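Prevano Kidney Network Opens Home Dialysis Peer Program in Elta

The Prevano Kidney Network has opened enrollment for a peer support program serving adults who carry out dialysis at home or who are preparing to begin. The program will operate from the network's Elta office, with phone and video meetings available to members elsewhere in the region. Participation is free of charge and does not require a referral.

Under the program, each new member is matched with a trained peer who has at least two years of personal experience with either peritoneal dialysis or home hemodialysis. Peers speak with members weekly for the first three months and monthly after that. They do not give medical advice, change prescriptions, or read laboratory results. Questions of that kind are directed back to the member's own dialysis nurse or kidney specialist.

"Our members leave training knowing how to connect to the machine and how to keep the exit site clean," said Korkor Gyamfi, director of patient programs. "What they ask us about afterward is where to store a month of supplies, how to explain the alarms to a child, and whether they can still visit a sister for a week. Those are questions for a person who has done it."

The network surveyed 451 of its members last year while planning the program. Respondents were asked what kind of help they had looked for during their first six months of treatment at home. Sleep, storage space, travel, and communication with employers were the subjects raised most often. A number of respondents also wrote that a husband, wife, or adult child had taken on more of the daily work than the family had planned for, and that the helper had no one to talk to. The program was changed in response, and care partners may now enroll on their own, whether or not the patient chooses to take part.

The first group of 16 peers completed training in October. The course covered listening skills, privacy rules, signs of depression, and the steps to follow when a member reports fever, cloudy fluid, bleeding, or shortness of breath. In each of those cases the peer is required to end the conversation and ask the member to call the on-call nurse or emergency services at once. Peers meet as a group every two weeks with a licensed social worker.

Ebenezer Lamptey, who supervises peer training, said the network had expected difficulty in filling the first course. More people applied than could be seated, and a second course will begin in the new year. Applicants who have received a transplant after a period of home dialysis remain eligible. So do former care partners, including those whose family member has died, provided that at least one year has passed.

Funding for the first two years comes from a grant by the Rekham Foundation and from member contributions. The network does not accept payment from makers of dialysis equipment or drugs for this program, and peers are not permitted to recommend one brand of supplies over another.

Enrollment and Meeting Times

The program can accept 200 members in its first year. Places are offered in the order in which forms are received, except that 40 are held for people who have started home treatment within the past 90 days. Forms may be completed online, by mail, or in person at the Elta office. Staff will help with the form by phone for those who prefer it, and interpreters can be requested at no cost.

Group meetings will be held twice a month beginning in November. The afternoon session starts at 2:00 p.m. and the evening session at 6:30 p.m. Both are held in the ground floor meeting room, which is accessible by wheelchair and has a private side room for members who need to complete an exchange during the session. Members should bring their own supplies. Masks are available at the door, and anyone with symptoms of a cold, flu, or stomach illness is asked to join by video.

Members who miss three calls in a row will receive a letter asking whether they wish to continue. Their place is held for 30 days after the letter is sent. A member may ask for a different peer at any time and does not need to give a reason.

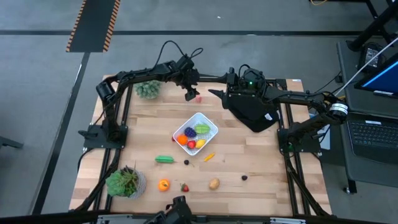
Travel and Supply Guide

A printed guide has been prepared to accompany the program. It covers ordering supplies ahead of a trip, what to carry in hand luggage, letters for airline and border staff, and how to arrange backup treatment at a center near the destination. A separate chapter deals with power failures and includes a page for emergency numbers that can be posted near the machine. The text was reviewed by two dialysis nurses and a renal dietitian.

The network has printed 450 copies. One copy will be mailed to each enrolled household, and the remainder will be given to dialysis centers in the region on request. A large-print edition is in preparation.

Iwasaki Lecture

The annual Iwasaki Lecture on kidney health will address home treatment among older adults, including the use of assisted dialysis by people who live alone. The lecture is open to the public, and written questions may be left at the front desk beforehand. A recording will be placed in the members' library.

Current members who wish to apply for the next peer training course should contact Mr. Lamptey through the Elta office. Inquiries on enrollment and care partner membership should be addressed to Ms. Gyamfi. Members are reminded that the office phone is not monitored overnight and must not be used to report a medical emergency.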